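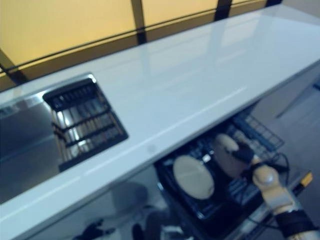
From the Attendance Desk

The new late-arrival rules at Geltlow High start with the October bell schedule, and since the last version ran to 13 pages, I have been asked to get it down to something a parent could read at a stoplight. (Please don't.)

A student who comes in after the first bell goes to the front office, signs the sheet and gets a pink slip. The slip is good for one class. It is not good for lunch, the library or a slow walk past the gym, though I admire the ones who have tried. Doctor and dentist visits are excused with a note. "Traffic" is excused if the bus was in it too.

Last year the office wrote 732 slips, and some 152 of those were for the same stretch of second period, right after the donut place across Nel Street opens. I draw no conclusions. I do notice the powdered sugar.

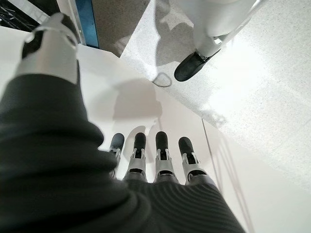
Zodwa Fourie wrote in to ask why a child who is 2 minutes late gets the same slip as one who strolls in at ten, and whether the first kind could just go straight to class and be marked there. She added that her daughter spends longer in the line for the slip than she was late in the first place.

It's a fair point, and it has been made before, mostly by people standing in the line. For the fall, teachers may mark a student late from the classroom if the door is still open. Once it's shut, it's the office. Teachers close their doors at their own pace, so you may want to learn which ones are brisk. 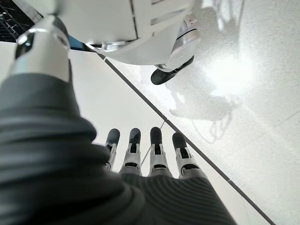 After five slips in a quarter, a letter goes home. After eight, there's a lunch detention in the Prerska Room, which has no windows and one working clock. Letters go to the address we have on file, so if you've moved, tell us. We are still writing faithfully to several families who left town years ago.

Absence calls go to the same line as always, before nine, and a parent has to make them. We know your voices by now.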